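The owner of the Dondwood tea room has a theory about trash, and she would like me to believe it. Customers at her Skunton counter, she says, leave less behind when the tablecloths are pretty.

I asked how she knew. "You can feel it," she said. I said I'd been hoping for something more than a feeling.

She did have a number. The shop put down patterned cloths in May, and the bags going out the back dropped from 158 a month to 94. That sounds impressive until you learn that she also cut her hours that month and stopped selling takeout soup. "Well, the soup was part of it," she allowed, when I brought it up. How big a part? "I wouldn't want to guess."

The cloths came from Ovier and she has nine of them. She won't say what each one cost, only that the whole refit, bins included, ran to nearly 3,000 dollars. Her sister told her to buy wipe-clean vinyl. "Vinyl looks like a school cafeteria," she said. "People treat it like one."

Maybe so. People at the place on Zacharias Street seem to clear their own bare tables well enough, and I told her that too. She said their crowd was older.

What about snack bags and paper cups, which get left on the nice cloths as well? "Some," she said. "There's a bin right there. I can't walk it over for them." She plans to count the bags again this winter, with the old hours back.

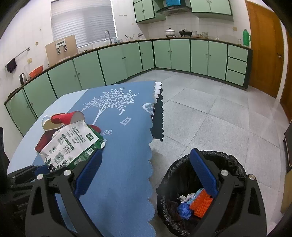
Paper cups and a snack bag on a blue tree-print tablecloth, with a lined bin beside the table.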